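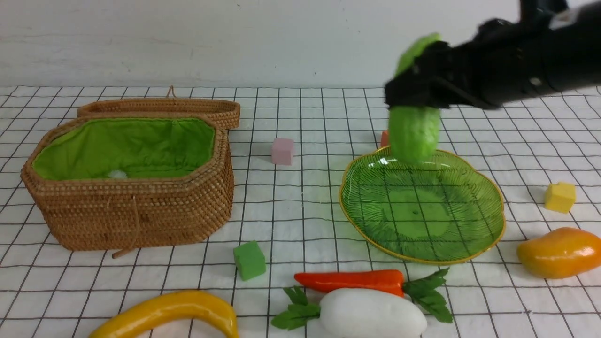 Fig. 1. The artificial cucumber over the green glass plate, with the lined basket on the left.

Project Report: A Picnic Table for the Mundo Display
Design Studio, 7/18/24

For my summer project I picked the tabletop brief, mostly because I love picnics and I already had a basket in mind! The idea was to set a small table with pretend food so it would look good from across a room, using 80 dollars or less for everything.

I started with the cloth. I tried a plain one first and it was so dull, so I went with white with a thin black grid (the Multico catalog had pages of them). The grid is great for placing things, but it shows every wrinkle, and I ironed it for 30 minutes and still got ripples. Next time I'd look for a heavier fabric.
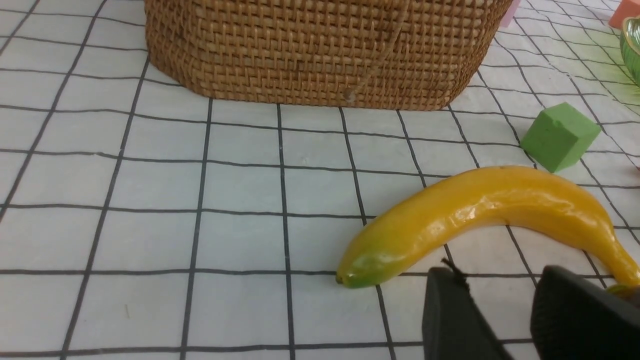
The basket took me the longest to choose. I wanted real weaving with a warm tan color, and the little cord and bead on the front sold me right away. The bright green lining does a lot of work too, and it's why I kept going back to green for the other pieces. I added some foam-looking cubes in soft colors as fillers, and my classmates were split on those. Half of them thought the cubes looked like candy, which I'm taking as a compliment.

Then came the food.
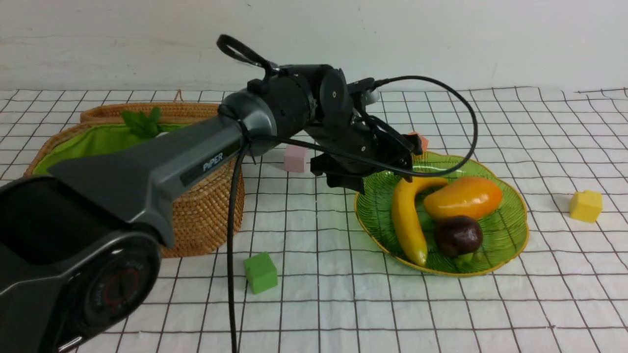

Leafy greens look best peeking out over the rim of the basket, and fruit belongs on the plate, where the yellow of a banana really pops against the green. I sketched 10 layouts before settling on basket left, plate right. The plate has a leaf pattern and a gold rim, so I didn't want to bury it.

I showed the layout to 20 people in the Garano hallway and most of them went for the plate first. In September I'll redo the table with fall colors, and I still need to find a better cloth.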